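We use cookies to keep this site running and to see which pages people read. By continuing you agree to our cookie policy. Accept | Manage settings

Hands on the Floor: a gallery from the Zustach pickup study

I've been promising a picture page for ages, so here we go! If you've read any of my posts about Zustach you already know the short version: we want a robot to learn how to tidy a floor by studying people who do it, from the person's own viewpoint. The long version has a lot of spreadsheets in it and I'll spare you most of them.

The basic idea is that you record what somebody sees of their own hands while they work (so the view comes from up at the head, looking down), then you train a model to predict where the hands go next. After that comes the hard part, which is squeezing those human hand paths into something an actual arm can follow. Our arm has one wrist, one gripper and a pretty bad attitude, but we're getting there. The whole set is 2,413 clips right now, all of people clearing stuff off floors, and I have watched way more of them than any person should.

I picked two for this page and wrote down what I think when I look at them. Click around, ask me things, tell me I'm wrong about shadows.
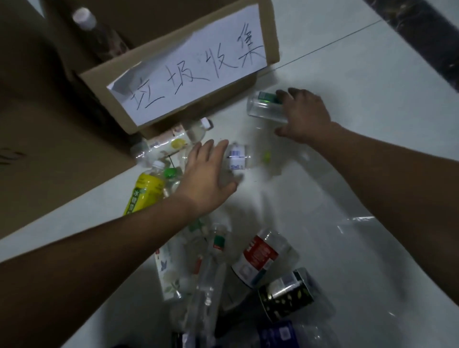

Radonjić
Research engineer, Zustach project, Driltotetti lab

Bottles, bottles, bottles. The paper taped to the front of the box reads 垃圾收集, garbage collection, and I love that the job is written right there in big handwritten strokes of black. If only every task came labeled like that!

What gets me about this one is the hands. The left is spread flat over a small bottle lying on its side, and the right has its fingers curled over the top of a clear cup-shaped container with a green lid. Two hands, two objects, two completely different shapes of hand. Our first model hated this. It had been set up to pick one target at a time, so when it got a picture like this it split the difference and predicted a hand in the gap between the two things, grabbing a nice big handful of air.

So we changed the setup and gave each hand its own prediction, with a little link between them so they don't crash into each other. I wanted to skip the link (more to tune, more to break), and I was wrong, and I've been reminded of that over lunch a few times. Without it the predicted hands kept reaching for the same bottle like two people going for the last donut.

The other headache is clear plastic. There's a flattened clear piece over on the right that catches the light, and a crumpled clear bottle down at the bottom, and to a depth sensor that kind of stuff is a nightmare. You get holes where the object should be, or you get the floor behind it. Labels help a ton. The yellow-labeled bottle with the green cap is an easy win, and so is the one with the lemon on it. Strip the labels off and the model gets shy.

We ran a test on that, by the way. I took 1,000 frames, blurred out every label by hand-drawn mask (never again, my wrist still complains) and fed them back in. The hand predictions got worse, but they got worse in a really interesting way: the timing stayed fine and the aim drifted. The model still knew a grab was coming. It just lost track of where. I think that tells us it reads a lot from the fingers themselves, and that's the part I'm most excited to write up.

Oh, and loose caps. There's a small green one lying on the floor near the little labeled bottle, and a white one by the neck of the yellow-labeled drink. Caps count as their own objects in our labeling rules now. They didn't in the first version, and I spent most of February going back through old clips to fix it. 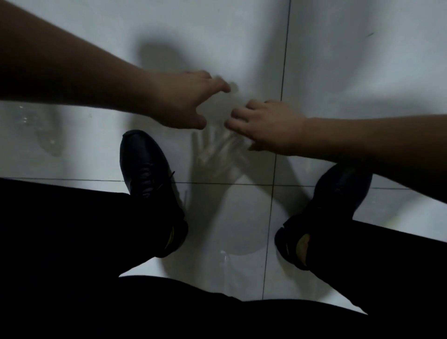 Both hands reaching in over bare tile, fingertips nearly touching.

I know, I know, it's a picture of shoes. But I'd take this over ten pretty ones! We have 59 clips in a folder I call "nothing there", where the hands are reaching and there's no bottle or cup between them to hang a label on. They used to get thrown out automatically by our filter. A plain object detector looks at a view like this and shrugs.

The hand model doesn't shrug, and it has plenty to go on. Both sets of fingers are loose and open and pointed in toward each other, and both hands are a bit blurry from moving. There's even a faint hand-shaped shadow on the floor right under them. I'm kind of obsessed with that shadow. On a shiny floor a shadow tells you something about how high the hand is, and when I kept shadows in the training clips (we used to brighten everything until they washed out) the height guesses got noticeably better.

Then there's the water over by the left shoe, with the droplets and the glossy edge, plus a small wet spot lower down between the legs. Wet patches shine, and so does clear plastic, and you can guess what our early versions did about that. They loved a puddle. They'd send the gripper down to pick it up with total confidence. We ended up adding a "shiny but flat" class and the puddle-grabbing mostly stopped, although it still happens with tile glare if the lights are strong.

Grout lines turned out to be friends. The corner where four tiles meet sits just below the hands, and a corner like that gives us a fixed point to measure head movement against. People bob around a lot when they bend down! With a good corner in view we can subtract the bobbing and get a much cleaner hand path. On plain carpet we have nothing, and the paths come out looking like spaghetti.

Where we are now: the model runs on 3 kinds of floor and I trust it on one of them (tile, obviously). Next up is moving everything over to the Brellberg setup, where there's a second arm, so the two-hand predictions can finally drive two of something. I'm hoping the link we built between the hands carries straight over. My guess is it'll need retuning from scratch and I'll be grumpy for a month.

More pictures when I've sorted the next batch. If you work on egocentric video and you've found a decent trick for clear plastic, please, please write to me.

Sign up for our newsletter to get new posts in your inbox. You can unsubscribe at any time.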